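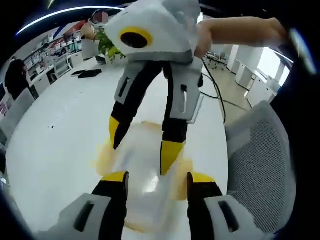
1/ Murkano hand gripper kit: my proper go at it

Right, I promised a few of you a thread on the Murkano and it's been sat in my drafts since November, so let's go. I've had the pair on hire through Penier and I've been using them most afternoons. Long one, mute me if you don't care about grippers!

2/ For anyone shopping around: you're hiring the two grippers, the cables, a hard case and access to their upload service. Hire is £900 a month for the pair. You can buy outright but Penier wouldn't put a price in writing until I'd done a call with them, which always gets on my nerves a bit.

3/ Setup was painless. I had both going before my tea went cold and I am NOT quick at this stuff. The manual is 112 pages, mind you, and the bit you need is near the back. Go straight to the calibration chapter, do that, then come back and read the start when you're bored.

4/ Things I like. The squeeze is lovely. Light at first and then it firms up, so you can feel where you are with it without staring at your fingers the whole time. Lukian Hnatiuk had a go (he's used a lot more of these than me) and said the trigger is the best thing about it. He then hogged it for an hour so I believe him.

5/ Jussara asked if it works left-handed. Yes! There's no left or right version, you just swap the labels over in the settings. She's left-handed and was fine with it, though she said the cable wants to come out on the wrong side for her and she kept having to flick it away from her elbow.

6/ Which brings me to cables. I knew they were wired when I ordered, so that's on me, but my goodness you notice it. Every time I step round the table I've got one trailing after me. Penier say a wireless one is coming. They said that in the spring as well.

7/ Weight: fine for short goes, not fine for a whole afternoon. My forearm starts moaning long before the battery on my laptop does. I've ended up doing a few tries, putting them down, making a note of what went wrong, then picking them up again. Works out nicer anyway and my notes are better for it.

8/ Soft stuff is where I expected trouble. Crinkly plastic bags, that sort of thing, where there's no proper edge to get hold of and it's lying flat on the table. My trick is to come in with the fingers wide, lower than feels right, and close slowly so the plastic bunches up between the tips. Go in quick and you just push it along. Took me ages to get the knack.

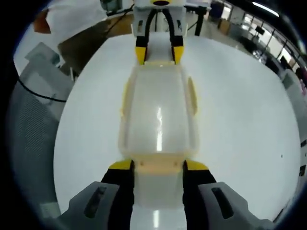
9/ Fingertips next, which I got the most questions about. They're a separate part, they push on, and you can order spares (comes as a pack of 3 pairs, and do get one, I've already lost one tip down the back of a radiator). On shiny plastic they're better than I'd hoped. I've been doing a lot of two-person holds like this one, a gripper at each end of a long curved bit of see-through plastic, with the yellow tips pressing in from the sides. The one thing I'd say is agree who's leading before you both lift. Diarmuid and I didn't, first time round, and we were basically having a tug of war.

10/ Thin flat things are the weak spot. A sheet of card on a smooth table? Forget it, or slide it to the edge and pinch it from there. Eamon Ní Bhriain reckons you could sand a bit off the tips to get under things but they're hired and I'd like my deposit back, thanks Eamon.

11/ Upload service: does the job. It's slow at teatime and quick in the morning, so I leave mine going overnight now. Support answered me 2 times out of the 2 I wrote in, and both times it was a person who'd obviously used one. Big tick for that.

12/ A few of you wanted it against the Foley. I only had the Foley for a short while in Clison so take this with a pinch of salt. Foley is lighter and I prefer the case. Murkano has the nicer squeeze and I trust the tips more on slippery things. If most of your work is card and paper I'd go Foley. For plastic parts, Murkano, no question.

13/ Would I pay for it again? For another month, yes, and I have. For a year, not at that price with those cables. I'd want to see the wireless one first and I've told them so.

14/ Forgot to say, the case lid doesn't close if you leave the tips on. Take them off and put them in the little side pocket. Spent far too long sitting on that lid.

15/ Ask me anything, I'll be on and off till 9pm. If you want the settings I use for slippery plastic, shout and I'll type them up.

© Ita Moynihan | Contact | Back to top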